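The woman who runs Draltura from a spare room in Macedo sells personalized greeting cards, and she would like you to know that the envelope is not free. "You're paying for it," she told me. "It's in the price. It was always in the price."

I had asked about the extras that card sellers like to pile on: the matching envelope, the seal, the stamp. Her own cards come with the first two. So why call them included? "Customers skip past a listing that doesn't say it," she said. "I tried leaving the word out in February and sales dropped." She couldn't tell me by how much.

She has 106 designs on sale and says she shipped 1,296 cards last year, most of them for birthdays. I asked how many were truly personalized. A name on the front, she said, and maybe a line inside. Around 200 buyers wrote their own verse. The rest kept hers.

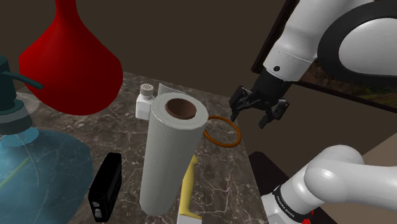
A red vase-like object and a pump bottle at the edge of a marble tabletop.

Her printing goes to Kalbridge, which she picked over Filtetti after one bad batch of navy envelopes. "They said navy. They were purple – I have eyes." Kalbridge costs more, and she admits the paper feels much the same to her.

Does a custom card mean more to the person who opens it? I expected a sales pitch and got a shrug. "My sister keeps every card I send her. She also keeps the ones from her dentist."

She plans to add a line of anniversary cards anyway, with foil lettering and a higher price. I asked what the foil adds. "Foil," she said, and went back to her orders.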